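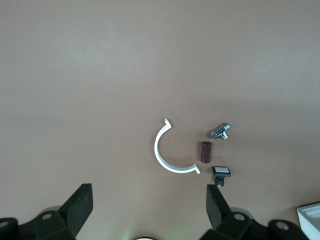 Ice cream and dessert kitchen, Plorkstead: opening and weekly inspection. Complete it before the first batch goes in the churn and leave the sheet on the clip by the cold room. Look closely for small loose parts, such as a white plastic C-shaped piece with a little hook at each end, lying on a plain brown tabletop. Anything like that gets matched to its machine before mixing starts. Write a comment even when the item passes.

1. Batch churn (Stonano)
Dasher blades seated, lid seal whole, guard switch stops the motor.
Pass. Lid seal is starting to harden on the hinge side. Replacement ordered from Shetty, quote part 345.

2. Hardening freezer
Door closes under its own weight. No frost on the fan cover.
Pass with comment. Light frost at 6 am, gone after defrost. Check again tomorrow.

3. Caramel station
Thermometer tested in boiling water. Oven mitts dry and without holes. Floor mat flat.
Fail. One mitt worn through at the thumb. Binned, spare pair now on the hook. Mat okay.

4. Allergen separation
Peanut butter, pretzels and malt on the bottom shelf, lids on, purple scoops only.
Pass. Peanut tub label had faded and was rewritten. The 200 g scoop was found in the plain vanilla and has been through the dishwasher.

5. Chocolate melter (Timanis)
Cord, plug and test tag. Water level above the line.
Pass. Tag runs out in October.

6. Piping and mould gear
Nozzles counted out and counted back. No cracked plastic, no chipped edges.
595 wafer moulds on the sheet, 595 on the rack. Two with hairline cracks set aside, not to be used for the choc-dipped line.

7. Cleaning chemicals
Locked cupboard, original bottles, data sheets in the folder.
Pass. Sanitiser sheet is the old version. Print the new one.

8. Takeaway tubs
Stored off the floor, sleeves closed.
Pass. About 1018 left, enough for the long weekend.

Outstanding: lid seal, sanitiser sheet, recheck of fan cover. Item 3 closed on the spot.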